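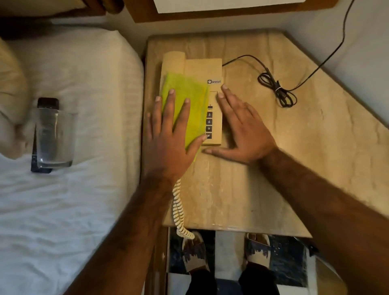
Guest house

A guest house is a form of paid lodging, smaller than a hotel and usually run by the people who own the building. The term covers a wide range of places, from private homes with a spare room to purpose-built houses with a reception desk. In most countries the name has no fixed meaning in law, and local rules on size, fire safety and meals differ a great deal.

History

Paying guests were taken into private homes long before the word came into use. In the market town of Brellcombe, households near the coach road let rooms to drovers and cloth dealers, who paid by the bed and often shared it. The arrival of the railway brought families on holiday, and by the end of that century the town had 40 registered houses. Trade was heaviest in August, when prices were commonly doubled.

At Milten, a spa town, guest houses grew up around the baths. The oldest, the Brinkmann house, opened with five rooms and was later joined to the building next door.

Rooms and housekeeping

A typical room holds a bed, a bedside table and a place to hang clothes. Telephones were fitted in many houses so that guests could reach the desk, and remain in use in some. Bedding is changed between stays, and hard surfaces such as table tops and counters are wiped down by hand.

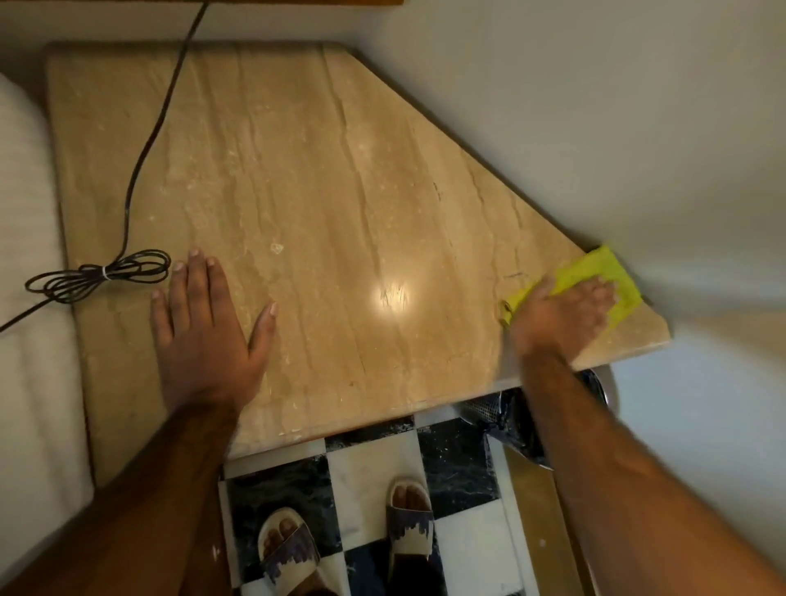
Gisela Dreßler has argued that histories of the trade pay too little attention to this daily work, and that the account books of small houses record more hours spent on cleaning and laundry than on cooking. Her reading of the Milten books has been questioned by Lutz Ackermann, on the grounds that kitchen work was often done by family members and left unrecorded.

Meals

Breakfast is normally included in the price. Evening meals were once standard but have become less common, except in remote areas.

See also: Boarding house; Inn; Hostel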